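Why I want my IT people to nag me

I've been turning this over since January, when our renewal with the outside IT firm came up and I found myself defending them to my own business partner. Her complaint was that they nag. My answer, which I've had plenty of time to polish since, is that nagging is most of what I'm paying for, and I'd like a bit more of it please.

Some background. We sell packaged household goods to small shops, mostly corner shops and a few market traders, from a unit on the Prutinwood estate. Five of us in the office, a warehouse out the back, and everything hanging off a stock system that was old when we bought it. We hold 1,130 lines on that system. If it goes down we can't pick or invoice, and we can't tell the man on the phone whether his order has left. So you'd think we'd have been careful with it! We were not. For years our backup was a little drive plugged into the back of the machine, and the person in charge of swapping it over was whoever remembered.

Then we signed up with Castau, a small outfit over in Anddale, and got Aurelia Crăciun as our account manager. She asked me on her first visit when we'd last restored anything. Not backed up, restored. I said the light on the drive was green. She wrote that down, which I didn't enjoy.

She gave us a quote for doing it properly, with a copy held on site and another one off site and a test every quarter, and I said we'd think about it. I said that for a good long while. And she kept asking. Every review, same line on the agenda, same polite email afterwards saying that we had declined it again and would I please confirm. I found those emails really irritating (I think I was meant to). In the end I signed because I was tired of writing "yes, confirmed, declined" and feeling like a child refusing to wear a coat.
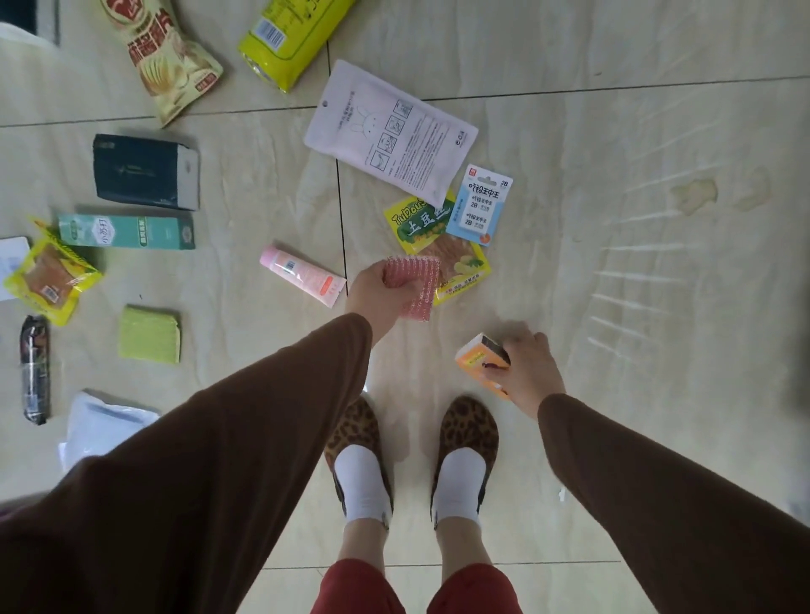
What my partner says, and it's a fair point, is that an IT firm that keeps pushing you to buy things is a sales firm with a helpdesk attached. I've met that sort too. The lot we had before Castau tried to sell us new laptops every time somebody forgot a password. They had a glossy brochure with a bronze, silver and gold package in it, and I never did work out what was in gold apart from a faster way to reach the same bloke.

So how do you tell good nagging from bad? My own test is pretty simple. Does the person tell you what happens if you say no? Aurelia did. She told me how many days we'd be without the stock system if the machine died, and she worked it out from our own set-up, with us in the room. The brochure people only ever told me how marvellous yes would be.

The other thing I look for is whether they'll talk you out of something. I got very keen on moving the whole lot to the cloud after reading an article on a train, and rang up ready to spend money. Aurelia's colleague Reiko Kobori, who does their technical side, had a look at our broadband and said she wouldn't do it yet. She reckoned the line would drive the warehouse mad, and could I ask again once the estate had fibre. That call cost them a project. I've trusted her bills ever since.

I drive an elderly Honda and I take it to a garage that behaves in much the same way. They'll tell me the tyres will do another winter but the brakes won't, and I never argue about the brakes. If they'd said everything needed doing I'd have gone elsewhere, and if they'd said everything was lovely I'd have been happier for a bit and then possibly in a hedge.

Where I do part company with the IT trade is on the paperwork. Our first restore test came back as a report with 804 lines in it, nearly all of them saying that a file was the same as it had been. I don't know who that's for. I rang and asked for one page saying what was tested, what failed and who's fixing it, and that's what we get now. Two files had failed, by the way, both of them price lists. We'd never have spotted it. I suppose they'd sent us that fact in the long version as well, somewhere in the middle.

And money, as somebody always asks. The set-up came to some £2,000, plus the monthly bit, and yes, I could have put that towards racking. My partner would still rather have had the racking. We've agreed that she gets it next year, and that I sit through the Castau reviews on my own and she doesn't have to be copied in on the emails.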